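**Unit 6: Handling rules for automated picking of reeled and bagged parts**

Handout for the Gredar cell exercises. Read before the Millet lab. The written test in September covers sections 6.1 to 6.3.

**6.1 Identification before motion**

- Every pick order is tied to a label scan. The cell may not close on an item until the code read matches the order line.
- If two codes on one label disagree, the item goes to the hold bin. The operator does not choose between them.
- A failed read is retried twice from different angles, then logged as a fault.
- Manual entry of a part number requires a second person to confirm it.

**6.2 Approach and grip**

- Reels are gripped at the rim or the hub. Contact with the label face is not allowed.
- Zip-lock bags are taken above the closure where the film permits. Creased film gives unreliable depth readings, so the final 45 mm of approach is run at reduced speed.
- Grip force is set per item class in the Vundov table. Do not tune it during a run.
- Items stored in a vertical pair are treated as two picks, upper item first.

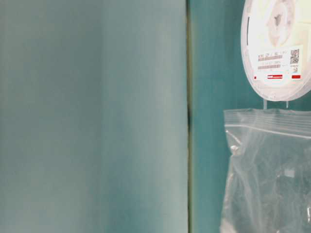 What happens to the order if the cell loses power after a scan but before the pick?

The scan is void. On restart the item must be read again, and the earlier record stays in the log marked as incomplete.

**6.3 Records**

Each attempt gets one line in the log: order number, code read, grip class, result, fault code if any. Fault 413 (grip closed, no item detected) stops the cell until an operator clears it at the panel. Logs are exported to Jarnmont format at the end of each shift and are not edited afterward. Corrections go in as new lines with a reference to the original.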